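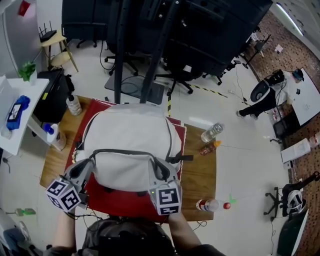 Call for participants – backpack packing sessions, Sarndale

Horrocks is seeking adults to take part in table-top packing sessions at its Sarndale workroom in October. Participants pack and unpack a backpack with everyday items, including drink bottles and folded cloths, in an order set out on a task card.

Each session runs 2 hours with a 15-minute break. The work is done at a table, with repeated reaching and light lifting.

Requirements:
18 years or older
Full use of both hands
Normal or corrected vision
Able to follow written instructions in English

Experience in warehousing, retail or travel goods is useful but not required. Colour vision will be checked on arrival – some task cards are colour-coded.

Payment is $100 per completed session, by bank transfer. Parking is available on site. Wear closed shoes and short or fitted sleeves.

To apply, send your name, phone number and available times to Seung-woo Ham, quoting reference 1354. Applicants will receive a consent form before a booking is confirmed.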